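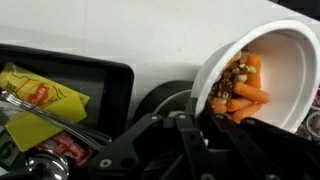

## 茶水间的台面应该怎么分区？小胡萝卜和坚果放一个碗，大家觉得可以吗？

**发帖人：慢慢学写字**
版块：Skiditura 论坛 › 办公室与合住厨房

大家好，我第一次在这个版块发帖。中文是我的第三种语言，如果有句子写得奇怪，请指出来，我会改。

我在 Bornmont 楼的三层工作，这一层有 66 个人，共用一个茶水间。从六月开始，我负责下午的小点心，还有台面的整理。点心很简单：小胡萝卜，加上混合坚果，放在白色的塑料碗里。我喜欢这个搭配，颜色好看，也不需要刀。

但是我有两个问题。

第一个问题是关于碗。胡萝卜从袋子里拿出来的时候常常带一点水，坚果碰到水就不脆了。我的同事说没有关系，反正很快就吃完。我觉得有关系，软的核桃我不喜欢。

第二个问题是关于台面，这个比较大，我放到下面的回复里写，再加照片。请先告诉我，胡萝卜和坚果，你们会分开吗？

### 豆子与壶

分开，一定分开。坚果最怕潮。另外，有的人对坚果过敏，可是他想吃胡萝卜，混在一个碗里他就一个都不能拿。这一点比脆不脆重要得多。

塑料碗没有什么不好，轻，掉在地上也不碎。我建议你用 2 个一样的碗，一个放蔬菜，一个放坚果，中间留一点距离。

### 北窗

我不太同意楼上。过敏的事情当然要先问清楚，但如果大家都没有过敏，一个碗就够了。碗越多，最后洗碗的人越辛苦。

胡萝卜先倒在厨房纸上，擦干，再放进碗里，坚果就不会软。我在家里一直这样做，孩子放学以后吃一碗，很方便。

### 慢慢学写字（楼主）

谢谢两位。过敏这件事我真的没有想到，我今天就在群里问。擦干的方法我也会试。

现在说台面的问题。我们的台面是白色的，下面是深色木纹的柜子，后面是灰色的砖。我本来以为位置很多，可是机器一放上去，就没有地方准备食物了。

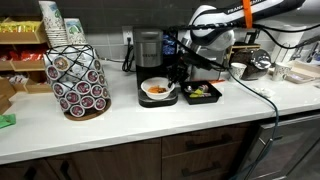

Keurig 咖啡机和它右边的台面。白碗放在接水盘上面，碗里是橙色的碎食物。

请看咖啡机那里。咖啡机旁边的黑色浅盘是放小东西的，有勺子样的东西，也有小包装。再往右是磨豆机，透明的罐子里有很多深色的咖啡豆，前面是白色的纸杯。

我的想法是：从左到右，先是咖啡，然后是杯子，然后是食物。可是每一次食物都会“走”到咖啡那边去。我应该怎么安排？

### 豆子与壶

先说最要紧的：接水盘上面不要放食物。接水盘是接咖啡的，里面常常有旧咖啡，也有水。碗底沾到以后，再拿到桌子上，桌子也脏了。而且别人想做咖啡的时候，要先移开你的碗，他移到哪里去呢？多半是移到更不好的地方。

磨豆机离得有点远。我会把它搬到咖啡机旁边，黑色浅盘换到磨豆机的右边。这样做咖啡的人站着不动就能拿到豆子，吃东西的人也不用挤过来。

### 北窗

Keurig 用的是胶囊，跟磨豆机没有关系，为什么要放在一起？用磨豆机的人应该另外有手冲壶或者法压壶。我觉得现在的位置没有问题，纸杯就在磨豆机前面，很顺手。

接水盘那一条我同意。

### 豆子与壶

有的 Keurig 可以配一个能重复用的小杯子，自己装粉。不过你说得也对，要看楼主那边的人怎么用。楼主，磨豆机是谁在用？用来做什么？

### 慢慢学写字（楼主）

磨豆机主要是我们组的两个人在用，他们做法压壶。喝胶囊咖啡的人从来不碰它。豆子是跟 Nogueira 买的，那是我们楼下的小店，一次买一大袋，所以罐子总是装得很满。

### 咸鱼不翻面

插一句题外话，碗里橙色的是什么？第一眼我以为是碎三文鱼，吓了一跳，三文鱼可不能在咖啡机上这样放着。

### 慢慢学写字（楼主）

我们的点心没有鱼，请放心。胡萝卜有的时候是整根的小胡萝卜，有的时候是切碎的。

不过你的问题很有道理，如果看的人分不出来，那么吃的人也可能分不出来。我应该写一张小卡片，放在碗的旁边。“分不出来”这样用对吗？还是应该写“看不出来”？

### 咸鱼不翻面

两个都可以，“看不出来”更口语一点。卡片是好主意，字写大一些。

### 木勺收藏者

我来晚了，前面都看完了。我在 Girkolwood 的合租房住过几年，厨房很小，人很多，所以对台面有一点经验。

你们讨论的是机器的位置，我觉得更大的问题是外卖盒。食物吃完了，盒子开着放在那里，一个盒子占的地方比咖啡机还大。楼主那边有没有这种情况？有的话，可以给我们看看另外一边的台面吗？

### 慢慢学写字（楼主）

有，而且很多。我有一点不好意思，但还是放上来。

先说明，带盖的盒子是午饭留下的，大纸碗也是。吃饭的人想“等一下再收”，然后就去开会了。后来想烧水的人，要把手伸过盒子才能拿到水壶。我每次看到都很紧张，怕他把杯子碰倒。

后面靠墙的浅色木头收纳盒是我带来的，它有开口的格子，我本来希望大家把小东西放进去。可是勺子和小包装经常不在格子里，在什么地方都有可能。
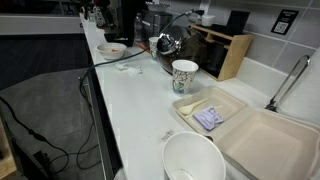
### 木勺收藏者

明白了，跟我想的一样。我会这样做，按顺序：

1. 先扔。空的大纸碗、打开的外卖盒、揉成一团的餐巾纸，这些先离开台面。没有用过的勺子和没有拆开的小包可以留下。
2. 水壶的前面什么都不放，花纸杯也不放。杯子移到水壶的旁边。
3. 木头收纳盒往前拉一点。它现在靠着墙，又在水壶后面，伸手过去不方便，所以大家不用。
4. 小白碗换一个位置，离咖啡机远一些，最好有盖子。
5. 电线理好。有线从台面垂到前面去，拿着热水走过来的人很容易带到。

做完以后用湿布擦一次，再用干布擦一次。白色的台面，咖啡印子留一个晚上就难擦了。

### 北窗

第 3 条我反对。收纳盒往前拉，台面又变窄了。收纳盒上面还压着一个白色的小容器，谁会为了拿一包糖去移它？我会把小容器拿下来，收纳盒不动，水壶换到别处。

### 木勺收藏者

水壶换到别处，要看插座在哪里。很多茶水间只有那一个地方能插。小容器拿下来我同意，这个我没有注意到。

### 豆子与壶

我站北窗这边，收纳盒不要动。

另外我对“先扔”有一点保留。公共地方的东西，最好先问一声。我以前扔过一个看起来是空的纸碗，主人回来很生气，他说底下的酱他还要蘸面包。从那以后我都先问。

### 咸鱼不翻面

底下的酱……那种人我也认识。我的办法是定时间：下午 2 点以前是你的午饭，过了这个时间就是垃圾。写在纸上，贴在柜门上。没有人可以说不知道。

### 慢慢学写字（楼主）

谢谢大家，我把意见都抄到本子里了。周六办公室没有人，我会去试一下，收纳盒两个位置都试。

有几件事已经决定：

- 接水盘上不再放食物。
- 坚果和胡萝卜用两个碗。群里有一位同事回答了，她对腰果过敏，以前她都不拿点心，我还以为她不喜欢胡萝卜。
- 外卖盒的时间规定，我要先问组长。我是新来的，直接贴纸条好像不太礼貌。

水壶的插座我看过了，是在墙上靠近收纳盒的地方，线很短，所以水壶暂时不能换。

还有一个小问题想问豆子与壶：磨豆机的透明罐子，需要把豆子全部倒出来才能洗吗？里面有一层油，我用纸擦过，擦不干净。

### 豆子与壶

要倒出来。先关上罐子底下的闸，再取下来，不然豆子会掉得到处都是。罐子用温水加一点洗洁精，不要用硬的刷子，会刮花。一定要等它完全干了再装豆子，最好放一个晚上。深烘的豆子油多，一次少装一些，油也会少。

### 北窗

说到少装，胡萝卜也一样。倒多了，到下午表面就发白，没有人想拿。不够再去冰箱里加就好。

### 慢慢学写字（楼主）

好的，罐子周六一起洗，晚上放着晾，豆子先放回袋子里。胡萝卜我会分 2 次倒。木勺收藏者，如果收纳盒往前拉以后真的太窄，我就放回墙边，请你不要生气。

### 木勺收藏者

不会生气的，你试完告诉我们宽度够不够放一个托盘就行。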